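Laundry Pile FAQ: Sorting and Folding at Home

Sep 25, 2018
By Solomiia Ostapchuk

Print this page | E-mail this page

We use cookies to remember your preferences. By continuing to read, you agree to our use of cookies.

I love folding laundry. There, I've said it! When Demyd Polishchuk and I started the Hutsuliak home pages in April, I thought the folding section would be a quiet little corner, and instead it has brought in 393 questions so far. Many of them are the same question in different clothes (sorry), so I've gathered the favourites and answered them as well as I can.

Where should I start when the pile is already huge?

Start with whatever is on top. I know some people like to dig for the big pieces first, and it does make the pile shrink quickly, but digging also creases everything you've pushed aside. Pick up the top piece, give it a good shake, decide whose it is and fold it. Then the next one. If the pile really is a mountain, set a timer for 25 minutes and stop when it rings, even if you're on a roll. You'll be amazed how much is done, and you'll come back to the rest in a much better mood.

Do I need to sort before I fold?

I sort by person and Demyd sorts by type, and we have argued about it cheerfully for months. Sorting by person means each stack can go straight to its own drawer. Sorting by type is faster while you're folding, as your hands get into a rhythm with one shape — ten T-shirts in a row is a lovely thing — but you have to deal the stacks out again afterward like a deck of cards. Try both for a week each. In a household of one, by type wins easily.

What's the best surface for folding?

A bed, a table, a clean floor, the top of the dryer. I've used all of them. A table is kindest to your back if it's the right height, and the right height is a little below your elbows. Trouble is, the dining table is usually where everything else in the house ends up, so plenty of us fold somewhere lower with the clothes heaped beside us. If you work on the floor, put a sheet down first and sit on a firm cushion. Change sides now and then or your hip will complain.

How do I pick a piece out of a tangle without dragging half the pile with it?

Ah, my favourite! Find a seam or a corner and pinch it, lift it straight up until the piece makes a little tent, and then take hold a second time with your other hand, a bit farther along. Lift with both and let everything else slide off. Grabbing a big fistful from the middle never works for me, and neither does pulling sideways, which just tows the neighbours along. Thin cotton clings to itself, so go slowly with anything light.

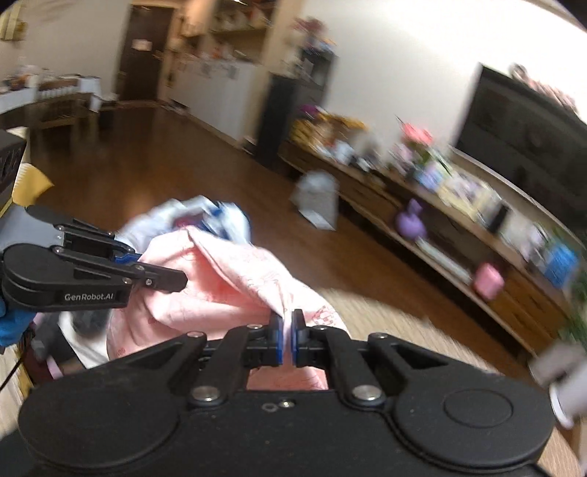
Once the piece is free, look for the shoulders. For tops, that's where I always want my hands to end up, one at each shoulder seam, with the front facing away from me. One firm snap and most of the small creases drop out. Lay it face down, smooth it from the middle outward and you're ready to fold. For trousers, find the waistband instead and bring the two legs together before you put them down.

Should printed clothes be folded with the print inside or outside?

Outside, if you want to find them again. Inside, if the print is the thick rubbery sort that cracks along a fold. With that kind I turn the whole garment inside out before it goes in the wash and leave it that way until I fold. Soft prints, where you can hardly feel the ink with your fingertip, can be folded any way you like. Please don't iron directly over any print, though. I ruined a beloved pink nightie that way and I'm still a bit sad about it.

Can white things sit in the same pile as colours?

If everything is completely dry, I don't worry at all. Damp is another matter. A new dark item that's still damp can leave a mark on white cotton in an hour or two, and reds are even worse. I keep the whites off to one side until I've felt the cuffs and waistbands of the dark things, as those are the last bits to dry. White tea towels with coloured stripes or lettering go with the whites in our house, provided they've been through the wash a few times.

My folded stacks topple over. What am I doing wrong?

Probably nothing terrible! Usually the pieces are different widths, or all the thick folded edges are on the same side. Turn every second piece around so the thick edges alternate. Keep stacks to the height of your hand, wrist to fingertip. If you've got deep drawers, file the clothes standing up instead, like folders. We have a plain cardboard divider from Flusten in the T-shirt drawer and it does the job nicely, but a shoebox lid cut down to size works every bit as well.

How long should a full basket take?

This one makes me a little nervous, because people want to race. Demyd folded 100 face cloths in one evening for a swimming club and says he'd do it again, but he was listening to the hockey and had no idea how long he took. A mixed basket takes me most of a radio program. If there are lots of socks, longer.

What about socks?

Socks last, always. Toss them to one side as you come across them and pair them when the rest is finished. I fold pairs in half and stop balling the cuffs over, which stretches the elastic. Odd ones go in a small bag on the back of the door and get another chance next wash.

Is it worth folding pyjamas and other things nobody sees?

I think so, if only for the drawer space. But I do them in three quick folds and I'm not fussy about corners. Kids' pyjamas I fold as a set, bottoms tucked inside the top, so a sleepy six-year-old can grab one bundle and be done.

Do you have a printable folding chart?

We do! Demyd drew it and we've already given away 600 copies at the Druris community fair. It covers tops, trousers, towels and (by popular demand) the fitted sheet. Use the print link at the top of this page for the text version, or e-mail us for the drawn one and tell us whether you'd like it in colour or grey.

Get our household newsletter, Emeo, by e-mail once a month. Unsubscribe at any time.

Print this page | E-mail this page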